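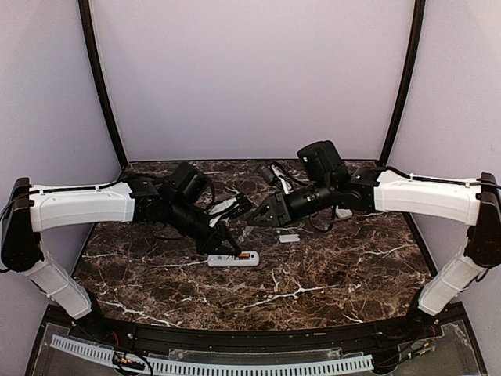 Visit Report: Open Afternoon at the Banthorpe Robotics Workshop

Submitted by Marit Solheim, second-year Applied Mechanics

Background to the visit

Our course asks each of us to write up one visit to a working lab or company during the fall term, and I was lucky enough to get a place on the November trip to Banthorpe. I had put down Fothergill as my first choice, mostly for the bus connection, and was a little disappointed when the list went up, so I would like to say right away that I'm very glad it went the way it did. There were 30 of us from the college, plus a good many visitors from the town, and we were split into groups at the door and given a badge and a cup of coffee (very welcome after the walk from the station).

Our group's guide was Chibuzor Onyeka, who has worked on the two-arm benches for a few years and who was patient with all our questions, including several of mine that I could have looked up beforehand.

The two-arm bench

The part of the afternoon I want to spend most of this report on is the bench with two arms facing each other across a marble tabletop. I had expected something like the big orange machines from our textbook, and these are much smaller and slimmer, with white links and black joints. Each arm has a parallel-jaw gripper and its own camera up at the wrist, and the pair can reach in until the jaws are within a few centimeters of each other over the middle of the table. The whole thing sits inside pale lavender-gray panels, and Chibuzor explained that the plain walls give the cameras a quiet background, so that software looking for a small object doesn't get distracted by somebody's sweater going past.

The exercise on the day was handling small items. One of the things on the table was a white power strip with a little orange-red switch, and there were a few small white pieces besides, including a flat card. I would have guessed that a card is the easiest thing in the world to pick up. Chibuzor told us it is one of the worst! A block has sides to grab, but a card lying flat gives the fingers almost nothing to get hold of, and white pieces can be hard for a camera to judge when the light is strong. Idun Söderlund from our group asked whether it would help to slide the card to the edge of a table first, the way a person would, and was told that they had tried that on another bench and that it worked nicely until the card went over the edge.

We also talked for quite a long time about cables, which I had not expected to find interesting. On these arms the cable runs along the top of the long upper link and is held down with small ties, and it has to have enough slack for the wrist to turn without snagging. At the front of the bench you can look through a clear acrylic panel and see the slotted duct and some of the wiring behind it. I made a sketch of this in my notebook, as our own project has wires going everywhere and could really use the same treatment.

The hands-on session

After a break each of us got a turn at a practice station next door, guiding a single arm by hand control to move foam pieces from one tray to another. We had 50 attempts between us as a group, and we managed 41 good transfers, so I was pretty proud until I heard that the group before us had made 48. My own turn was slow. I kept closing the gripper too early – it is surprisingly hard to judge depth when you are looking at a screen and your instinct is to lean sideways to see better.

Roald Strömberg was the best of us by a long way, and he puts it down to years of model trains.

What I learned

In class we spent several weeks on joint angles and reach, and I understood it well enough on paper, but seeing two arms share one small space made the planning side much clearer to me. Each one has to know where the other is, all the way back to the elbow. Chibuzor said that most of their time goes into this and into the fixtures on the table, with much less spent on the arms themselves.

I also came away with a better feeling for how much setting up there is before anything moves. I would recommend that next year's group read chapter six before going, and bring a notebook with a hard cover, since there is nowhere to lean while you write.

Thanks

My thanks to Chibuzor Onyeka and the rest of the team at Banthorpe for having us, and to our instructor Maarten Declercq for arranging the trip and for waiting with the three of us who missed the first train home. My sketches of the cable routing are in the project binder, behind the Kekonden notes, for anyone who wants to copy them.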